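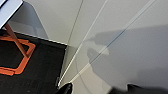

Five rules for the wrist camera

It is already August and I promised Yamuna Varghese that I would write down our recording rules before the new students come. I wrote them first as an internal page, then I thought that maybe other people with a small lab like ours can use them too, so I put them on the blog. Please forgive my English, I check it twice but something always escapes.

Some background. Our project is called Corkument and we record arm demonstrations in furnished rooms. Until spring we had 2,042 episodes. Then Eduardo Correia went through them to prepare the training set and he had to put 300 of them aside. The arm was working well in all of them. The problem was in how we recorded, and every person recorded a little differently. I was one of the worst, I must admit.

So these are the rules we have now.

1. Look at the floor before you look at the object.

Dark carpet next to a pale surface is hard for the camera exposure. When the arm moves from one to the other, the automatic exposure changes and the same orange thing can have two different oranges in one episode. We now lock exposure with the gripper over the lighter part, and we write the value in the log. If the carpet becomes too black to see any texture, we add light to the room. We do not touch the exposure again.

2. The shadow of the arm belongs to the data, so keep it constant.

For a long time I tried to remove the shadow. I moved lamps, I closed curtains, I lost whole mornings. Revathi Kurian told me to stop. With light from above, an arm that works low will always put a shadow on the floor, and a soft one is no problem for us. What we do not accept is a shadow that changes during the episode, for example when a person walks between the lamp and the arm. In this case the episode is marked and repeated.

3. Fingertips must be in view, at the bottom, the same amount each time.

We had a long discussion about this one. Melur Ngui wanted the fingers completely visible, and I wanted more of the room. The compromise is that both tips show at the bottom edge with the gripper open. They will be out of focus and this is allowed. After any work on the mount, we compare with the reference picture taped inside the cabinet door - not with our memory!

4. Long thin lines on the floor must be named.

From above, a cord, a seam and a reflection can look the same. I have looked at my own recordings and could not say which one it was. Now the operator walks the area before the first episode and writes in the log what each line is. If it is a loose cord, it is taped down or taken away, because a finger can catch it. If it is a seam, it stays.

5. Furniture legs get a safety distance.

The gripper camera sees a table leg late, and usually only a piece of it. We keep the width of one open gripper between the fingers and any leg. When the target is closer than this, we move the table. Please do not try to be elegant and go around. I have a scratch on the Hurier arm that shows what happens then.

There is also a smaller point about blur. We used to throw away every blurred frame, but a frame taken in motion is normal in this work, and now we only reject an episode if the target is unreadable while the fingers close on it.

Next month we will try to reach 1,000 new episodes with these rules, and Eduardo will check them the same way as before. I still don't have a good rule for shiny floors. If you have one, write me in the comments, I read them in the evening.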